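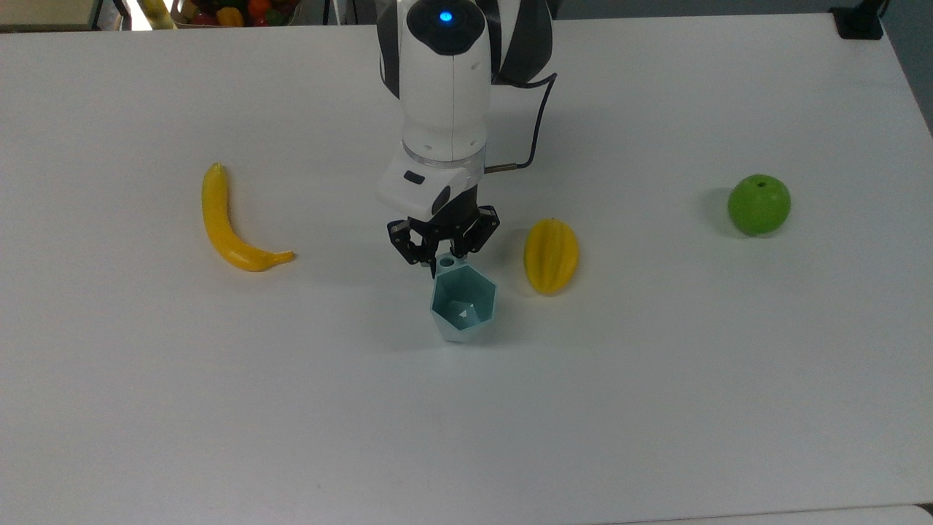 Bananas keep going brown on me in two days flat. My fruit bowl broke in January, so everything now lives on the table: banana at one end, then the pale teal cup, the starfruit, and the green apple at the far side. Is that far enough apart, or do I need a Wurker fruit stand?

Grendesholm > Kitchen > Fruit and veg

Clundari58
Apples give off gas that hurries bananas along. Put the apple in the fridge. Starfruit can stay out until it's yellow all over, then chill that too. Save your money.

tonbridge_ish
just eat the banana

Comments
pipsqueak41: Second reply is the only one I've managed to follow.
Clundari58: It does scale badly past one banana.

Contact us | © Grendesholm Household Help, February 2020 | Back to top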